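Count the corrections, too

3 min read

Most reports on teaching a manipulator by demonstration give one figure for effort: the number of demonstrations. At Prokitz we collected 63 for a single kitchen task, lifting a glass lid by its knob. I would argue that the figure says very little without a second one, the number of times the operator changed their mind partway through.

A remote operator sees the knob through a wrist camera and a slight delay. They approach, stop, rotate a few degrees and close. Our practice was to discard such episodes as untidy. Ten were removed in the first week of January on those grounds, and the policy trained on the remainder closed confidently beside the knob whenever its approach was off. 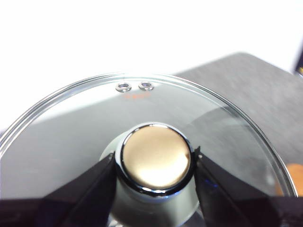
Clear glass makes the problem worse. The table shows through it, reflections shift with the wrist, and the metal parts return highlights that move faster than the lid does. An operator handles this by hesitating. If the hesitation is edited out, the robot has no record of what to do when the view is ambiguous.

Hand guiding is often offered as the remedy. It gives smoother paths and better contact, but the guiding arm tends to enter the camera view, and the person looks at the lid directly. The robot will not have that view at run time. For transparent parts I would choose remote control and accept the slower rate.

The Cesthorpe group argues that 1000 clean episodes will cover the gaps. They may, at considerable cost in operator hours. I would keep the corrections, label them, and publish both counts.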